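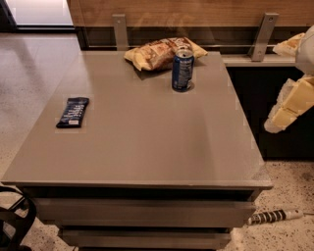 **图 3** 开放日取物任务的桌面：薯片、铝罐饮料与一根蓝色包装的零食棒，右侧为机械臂。

### 4.2 开放日现场演示

前一节讨论的都是关起门来做的重复试验，条件由我们自己掌握，出了岔子重来一遍也没人着急。开放日就完全是另一回事了。Bretia 项目从立项起就约定，每个阶段结束时都要向公众敞开一次大门，让来访者亲口向机器人提要求，我们再把现场的情形如实写进论文。说句心里话，组里几位同事起初对这一条颇有些犹豫（笔者也是其中之一），可真到了那一天，看着大人孩子一拨一拨地走进来，站在那儿小声商量该让它先拿哪一样，我们还是由衷地高兴。

演示安排在 Gusberg 楼的公共休息区，任务本身很朴素：来访者用一句平常话说出想要的东西，机器人从矮柜台面上把它取走，再递到约定的交接位置。我们没有规定说法，"给我那个喝的"可以，"想吃点咸的"也可以。交接位置设在机器人身侧，来访者站在那里等候，由 Savvas Alexiou 在旁边陪同，急停按钮始终在他手里。全天共接待来访者 27 组，每组限时五分钟，包括简短的讲解和提问。如果一组人临时改了主意，操作员会让机器人先回到初始姿态，再接受新的要求，这段时间同样计入五分钟之内。

物品的选择我们反复斟酌过。铝罐外形规整，适合从侧面夹持，难处在于罐身表面反光；袋装薯片外形不定，每次放下去褶皱都不一样，抓取点只能临时估计；零食棒又扁又窄，贴着台面，留给手指的余地很小。三种东西的麻烦各不相同，放在一起恰好能让来访者明白，"拿个东西"这件在人看来不值一提的小事，对机器来说每次都得重新掂量。Kyriaki Athanasiadis 负责讲解，她喜欢请孩子们先闭上一只眼睛，伸手去够桌上的罐子，然后再谈深度估计。这个小游戏非常受欢迎，以致好几组都超了时，我们也就随他们去了。

在软件方面，演示沿用了 4.1 节的抓取策略，只改动了两处。其一，手臂的最大速度调低到试验值的一半，好让站在近处的人看得安心；其二，每次合拢手指之前增加一次短暂停顿，由操作员确认后再继续。第二处改动原本纯粹出于安全考虑，后来却成了当天最好的讲解时机：手臂一停，大家自然就安静下来，讲解的人正好可以说说系统此刻在比较哪几个候选姿态，又为什么选中了其中一个。图 4 所示为取铝罐时的情形。
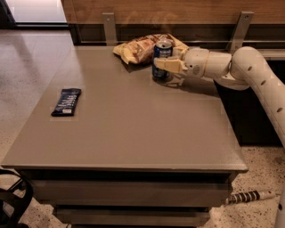 Cameron Waaka 在留言簿上写道，最让他意外的是那一下停顿："我以为机器会一口气做完，结果它停了，我倒觉得它更可靠。要是在家里用，我也愿意它先等我点个头。"他接着又问，将来能不能由使用者自己决定停多久，熟悉了以后再慢慢缩短。

这条意见我们讨论了很久。在最初的设计里，确认步骤被看作一种迁就，等系统足够成熟就应当取消；读过留言以后，我们倾向于把它保留下来，并做成可以调节的参数。Stelios Karagiannis 为此改写了控制界面，使停顿时长可以按物品类别分别设定，软包装默认稍长，硬质容器默认稍短。至于这样的设定能否真正增进使用者的信任，单凭一天的观察当然下不了结论，还需要专门设计对照试验。

另外要说明的是，来访者的说法远比我们预想的丰富。有人用颜色指代，有人用口味指代，还有一位老先生客客气气地说"请把离我最远的那一样给我"，而"最远"究竟该以谁的位置为准，系统当时并没有可靠的判断依据。Iason Christodoulou 事后逐条整理了现场录音的文字稿，把这类以说话人为参照的表达单独归为一类，并补入 Pumphrey 语料。该语料原有 1,000 条指令，都由组内人员编写，措辞难免过于整齐，来访者那些带着迟疑和改口的句子，正好补上了我们一直缺少的部分。

当天的不足也应当一并交代。其一，来访者多半是怀着兴趣主动前来的，他们的宽容程度不能代表一般使用者；其二，陪同人员有时会不自觉地替来访者把话说得更清楚，我们在整理时标出了这样的段落，但很难完全排除影响；其三，速度调低之后，本节的用时与 4.1 节不具可比性，因此没有并入前面的汇总表。对语言部分的分析见第 5 节，修改后的控制界面则在附录 B 中给出。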